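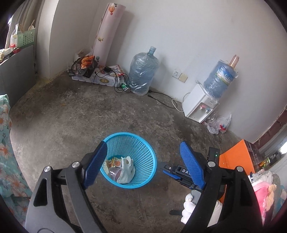
Clatgate, January 13, 2021

Speaker notes: small waste in a shared room (15 minutes, then questions)

Start slowly. Thank the people from the Girel house for the invitation. Say that I will talk only about small waste, the kind that comes from eating and drinking at home.

First point, the basket. A mesh basket on the floor is light and easy to carry. You can see what is inside it: a crumpled bag, a clear plastic cup or container, a snack wrapper. But the holes let liquid pass, and on bare concrete this leaves a mark. My advice is to put a bag inside before the first use.

Second point, the corner. In many rooms one corner collects everything which has no other place. A carton, a snack bag on top of it, cables over the carton, a rolled mat against the wall. Ask the audience: what stands in your corner? Wait for two or three answers.

Cables should not lie together with food packets. Pull them out first, roll them, and only then sort the rest.

Third point, wrappers and bottles. Read the labels before you sort. A strawberry drink bottle with a screw cap goes to one pile, and the crinkled wrappers go to another. Shiny film is difficult, and in our town it goes with general waste. 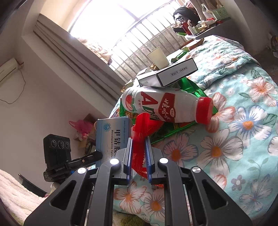
Demirtaş wrote to me after the July talk that in Grodham the caps must stay on the bottles, and that my old advice to take them off made extra work at the sorting place. I have corrected this on my handout. Please say it clearly: ask your own town first.

Exercise, 10 minutes. Each table receives one mixed bag and makes three piles. Do not help them too early.

Handouts are on the chair near the door. Room code for the projector is 874.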